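Can they do chores yet? Breakfast table edition

Posted by drideck_dan

Right, carrying on from the dishwasher thread before it got locked. I still say we're further along than most of you think. Two-arm setups are doing proper table stuff now, the sort of thing I nag my kids to do. One plate, one croissant, cutlery on the left, pastries waiting on a tray. My nan would call that a decent breakfast.

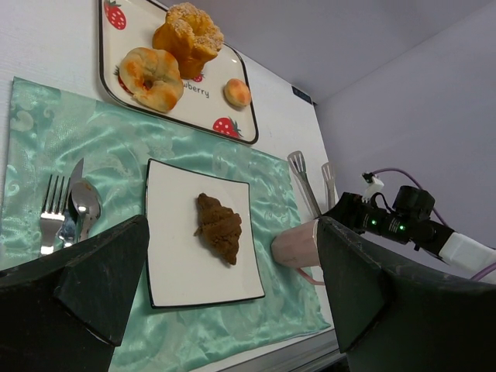
Breakfast for one, seen from the gripper.

Shiny satin placemat too, which I'd hate to work on. Everything slides about on that stuff – I had one at Christmas and lost a gravy boat.

Posted by pomare_mum

Looks nice but a laid table isn't a chore done, is it? I want to know who lays it, how long it takes and who wipes up the crumbs. My two can lay a table in a minute if there's pudding involved.

Posted by Viltotska

Agree with pomare_mum. I pack boxes for a living and we had a Truvateck arm on trial back in June. Lovely machine on the same carton all day long. It did 853 in one shift and I was dead impressed. Then someone gave it a bag of bread rolls and it squashed 60 of them before we pulled the plug. Soft things are a different job.

Posted by drideck_dan

Fair point about soft things, but that's grippers from a packing line, built for cartons. Give it a proper tool and it's a different story! 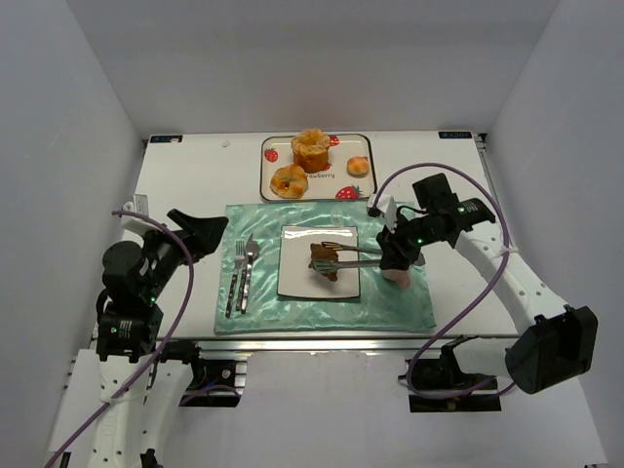

My own rule for a household robot is simple: can it use the stuff already in my drawers? I'm not buying special robot crockery, I've got enough clutter. So the bit that gets me going is the tongs. The right arm has hold of them near the closed end, with the heads open either side of the food, much as I'd go at a sausage on the barbie. If it can manage tongs then I reckon a fish slice and a washing-up brush aren't far behind.

Posted by Tayla Te Moana

I'd put money on the brush taking longer than you think, Dan. Washing up is all wet and slippery and you can't see the bottom of the bowl. I run a café and we went through 2,969 plates last month (yes, I keep a tally, the dishwasher hire goes by it). I'd take a robot for clearing tomorrow if it only broke as many as my Saturday lad.

Posted by Viltotska

How many's that then?

Posted by Tayla Te Moana

197 since he started. He's a lovely boy.

Posted by pomare_mum

Crikey. OK, I'm warming to the robot a bit. Still want to see it do a fitted sheet though, and I don't mean a cot one.

Posted by drideck_dan

I can't do a fitted sheet! Will go and look for bed-making clips tonight and start a new thread if I find any.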